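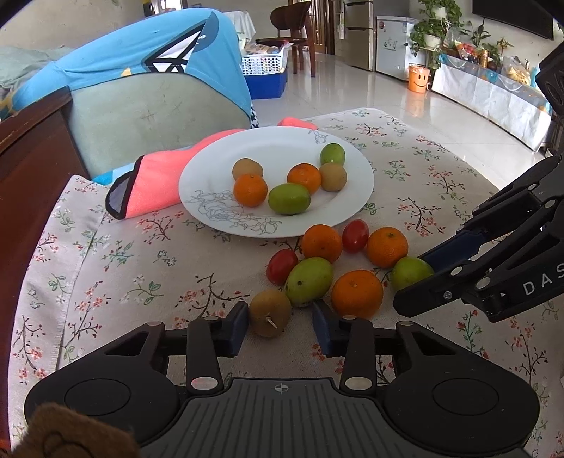 Since I took over the fruit for our Monday morning tea in Plestville, I have learned that most of the work is done before anybody eats. Fruit must be chosen, carried home on the bus, sorted, washed, dried and set out, and if one of these steps is hurried you will notice it on the plate. I am asked often why I do not simply tip the bag into a big bowl. A bowl is fine for a kitchen, but in a deep bowl the soft fruit goes to the bottom and is forgotten there until it smells. I prefer the large white plate with the thin blue flowers along its rim, where the kiwis, the tangerines and the green ones have space to lie next to each other, and I let the rest stay loose on the beige cloth with the brown branches and pink blossoms until there is room for it. People take first from the cloth anyway. I think it feels less like disturbing something.

Home News Recipes Noticeboard Past Issues Contact
Search this site Enter keyword Go

The editor asked me to write down how I do it, so that others can take a turn on the roster. I will try to put it in order, but please forgive me if I jump a little. English is my third language and I still plan my sentences the way I plan the shopping.

Buying

I buy on Saturday afternoon at the Gruvitness market, in the last hour. The prices are lower then, but the choice is also smaller, and you should not go with a fixed list. If the pears are bruised, leave the pears. I take what is firm and has a good colour, and a few pieces that are already ripe for the people who like to eat them straight away.

For tangerines (my neighbours say mandarins, and I have stopped arguing about it) I do not look for the shiniest skin. I hold one in each hand and buy from the box where they feel heavy for their size. A light one is often dry inside, and a dry tangerine is a sad thing to give to a guest. The skin may be a little loose, this makes it easy to peel, but it should not feel like there is an air pocket under it.

Kiwis I buy hard. They go soft in my kitchen in a few days, faster if they lie beside a banana. For the Monday table I buy them one week ahead, and I put a paper bag with the hard ones next to the bread box. On Sunday evening I press each one gently near the stem with my thumb. The ones that give a little are going to the hall. The others wait for next time.

With the green fruit I am less strict. Some weeks it is green apples, some weeks small green pears, and last September I found feijoas at the end stall, which made two members very happy and one member very suspicious. The skin may have dark dots and this is no problem. Dents are a problem.

Washing and drying

Please wash everything, also the fruit which will be peeled. The knife or the thumb goes through the skin and takes with it whatever was sitting on the outside. I use cool water and my hands, no soap. Kiwis get a light rub with a soft brush so that some of the fuzz comes off.

Drying is the step that people leave out. Wet tangerines put on a plate together get soft spots where they touch, and a wet cloth under them will take a stain. I lay everything on a clean tea towel for 30 minutes and do something else. If you are late, dry them by hand, one by one, it is not so long. Keep one more cloth on the table for fingers and for juice. I like one with a strong colour, coral or red, because then nobody mistakes it for a napkin and takes it home in their pocket.

The tablecloth

A word about the tablecloth, as there was a discussion. Two people wrote to the newsletter that a plain white one would look cleaner. Maybe it would, for ten minutes. We have 683 households on the mailing list and on a rainy Monday it feels to me that half of them are standing at the tea table with a mandarin. A cloth with a pattern is kinder. Small drops of juice disappear between the branches and the leaves, and you can finish your conversation before you go to look for a sponge. I wash it on the gentle cycle and hang it in the shade, so that the pink does not fade. Please do not iron it on the highest heat - I did this with the previous cloth and we do not have the previous cloth any more.

Setting out

Put the plate down first, and only then the fruit. It sounds silly, but a full plate is heavy and the hall table at Tondness Road has one leg which is shorter than the others.

I start at the back of the plate with a kiwi or a green fruit, then I bring the orange ones in between. I mix the colours on purpose. When all the kiwis are together on one side, they look like a small heap of potatoes, and the children do not touch them. With a tangerine next to it the same kiwi is suddenly interesting. Do not build a second layer. When somebody takes a piece from the bottom, the rest will roll, and under our table it is not easy to bend down.

Very small red fruit, like cherry tomatoes or dates, I put between the bigger ones. They fill the gaps and they give people something to nibble while they decide. If there are toddlers this week, cut the small round ones lengthwise in quarters and put them in a separate dish.

Leave a free place at the side for peels. I used to put out a saucer, but it was too small after the first quarter of an hour, and now I bring an old enamel basin. The peels go to the compost behind the hall. Citrus only in small amounts, please, the gardeners have asked me to repeat this.

Knives and spoons

There are three short knives in the second drawer, and teaspoons in the jug on the windowsill. Kiwis are best cut in half and eaten with the spoon like a boiled egg. Many of our older members have never tried it this way and they are pleased when somebody shows them. The knives go back in the drawer when the fruit is cut, also when you think you will need them again in five minutes.

What stays over

It is never much, but it should not be left in the hall until next Monday. Whole fruit goes in the basket at the door, where anybody can take it after 12. Cut fruit goes home with somebody on the same day. I make from it a very simple compote: the kiwi and the apple in small pieces, the juice of one tangerine, two spoons of sugar, a little water, ten minutes on a low flame. It keeps 3 days in the fridge. My mother would add a clove, and I do this in winter only. It is good on porridge and very good on rice pudding.

Soft tangerines can be squeezed. Tangerines with even a small blue spot go to the compost entire, do not cut away the spot and hope.

Money

The fruit is paid from the tin beside the urn and from the Morrison Hall winter fund. For the past year we spent 431 dollars, which I find modest for a table that was full every week except in the holidays. The gold coins in the tin help. If you have a tree at home and it gives too much, bring a bag instead of a coin. Lemons are welcome too, I slice them for the tea. Please bring only what you would eat yourself. One kind neighbour gave us a whole crate of plums, and I was pitting plums until past midnight, and I would prefer to receive the next crate on a Friday.

Taking a turn

The roster hangs on the kitchen door at the hall. The free Mondays are the ones without a name, and you need to be there at half past nine. The plate is on the top shelf, wrapped in a towel. Please wash it by hand, as the blue lines are thin and I do not trust the dishwasher with them. The tablecloth is folded in the drawer below the knives. If you are not sure about the shopping, come with me once to Gruvitness on a Saturday. I leave from the bus stop in front of the library at ten past two, and I have a spare trolley.

Next month: what to do with too much silverbeet

Search this site Enter keyword Go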